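Kultmont planner, sim gallery

Quick page, more pics to come when the upload stops choking. Kultmont is our motion planner for single arms in kitchens. Everything on this page is sim, no hardware. Mansilla makes the kitchens, Kultmont plans the path, Fisteo runs the controller and writes the logs. If you came for the gripper driver stuff it's on the old page, still works, haven't moved it.

Notes are from the August branch. Numbers too. Main branch is slower, don't compare.

What changed since the last gallery: collision checking now runs on the simplified meshes first, full meshes only if the first pass is close. Sounds obvious. Took forever becuase the cabinet doors were coming in as one solid block with the cabinet and the planner thought every door was a wall. Fixed in Mansilla's export, tick "split joints" or you get the old behavior.
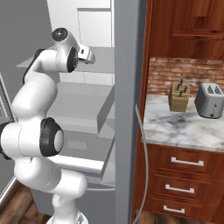

Why plan in joint space when the task is given as a gripper pose?
Joint limits and elbow clearance are easier to check there, so Kultmont solves the pose into several candidate joint goals and plans to whichever it can reach first.

Wrist up at shelf height, brick kitchen. Toaster and knife block are on the counter past the tall gray panel. Panel is the annoying part of this layout. Any path from the appliance side to the counter has to come out and around it, and the elbow wants to swing wide.

Timing for this layout, same start and goal each run:
38 runs, 12 of them needed a second try at the panel, 2 failed outright. Both fails were the solver picking a goal with the elbow folded back, then no way out. Added a small cost for that, not retested yet.

Planner settings if you want to copy them:
padding on fixed furniture 5 cm
padding on loose objects 2 cm
shortcut smoothing on
time limit 12 seconds, then give up and resample the goal

Knife handles: the knife block uses one box for the whole thing, handles included. Was doing a mesh per handle, dropped it. Slower and the paths came out the same.

Cables are visual only right now. They render, the planner can't see them. Don't trust a path that goes near one.

Fisteo logs: joint positions, commanded and measured, plus the contact flag. Replay tool opens them directly. If the replay looks jumpy check the log rate before you file a bug, default is low to save disk and I keep forgeting to change it.

Ustetti scenes go up next. Same arm, narrower rooms, worse corners. Perception is still faked in those, object poses come straight from the simulator. The pose estimator is a seperate branch and it's not ready to show.

Config files are in the gallery folder, one per layout. Names match the layout names, mostly.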